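Kitchen towel

A kitchen towel, also called a tea towel or dish towel, is a piece of absorbent cloth used for drying dishes, cutlery, hands and worktops. It is distinct from the bath towel, which usually has a looped pile, and from the dishcloth, which is smaller and used wet for washing up. Most kitchen towels are rectangular and made of cotton, linen or a mixture of the two.

Construction

Kitchen towels are usually flat woven. In plain weave each weft thread passes over one warp thread and under the next, giving a firm cloth that dries quickly. Waffle weave produces small raised cells, which increase the surface in contact with water. Terry cloth is also used but tends to leave lint on glassware.

The weight of the cloth is stated in grams per square metre. In the classification used by the textile writer Babak Sharifi, towels for glass and china fall at the lighter end, and a cloth of 400 grams per square metre is counted as heavy and better suited to hands than to dishes. Heavier cloth holds more water but takes longer to dry on a rail.

Patterns

White cloth with coloured stripes or checks is common. The pattern is normally formed in the loom by placing dyed threads at set intervals in the warp and weft, so that it appears on both faces of the cloth. Where the two sets of stripes cross, the colour is at its strongest; elsewhere it is broken up by the white threads.
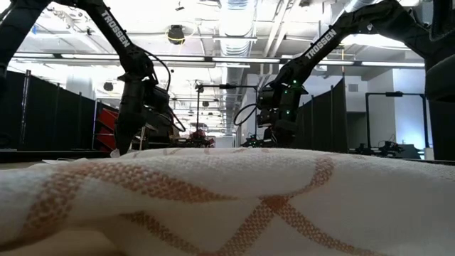 Checks made in this way follow the grain of the fabric, and can be used as a guide when folding. A towel laid with its stripes parallel to the edge of the table can be halved along a stripe without measuring. If the cloth has been pulled off grain in washing, the squares lean into diamonds and the corners no longer meet. Damp cloth may be drawn back into shape by hand before drying.

Folding and storage

A towel taken from a heap is first spread out and smoothed from the centre towards the hems. The usual fold is in thirds along the length, followed by one or 2 folds across the width. Rafsan Rathnayake's household manual Kunda gives a second method, in which the towel is quartered and then rolled for storage upright in a drawer.
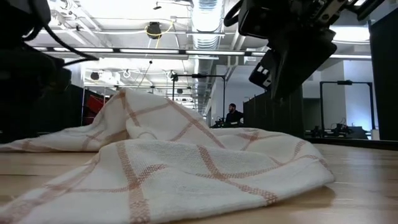 Striped kitchen towel, crumpled, on a pale wooden tabletop.

Care

Cotton towels are commonly washed hot, apart from clothing. Fabric softener coats the fibres and reduces absorbency. New towels often carry a finish from the mill and absorb poorly until they have been washed several times. Linen creases more sharply than cotton and is easiest to iron while still damp.

See also

Dishcloth
Glass cloth
Huckaback
Waffle weave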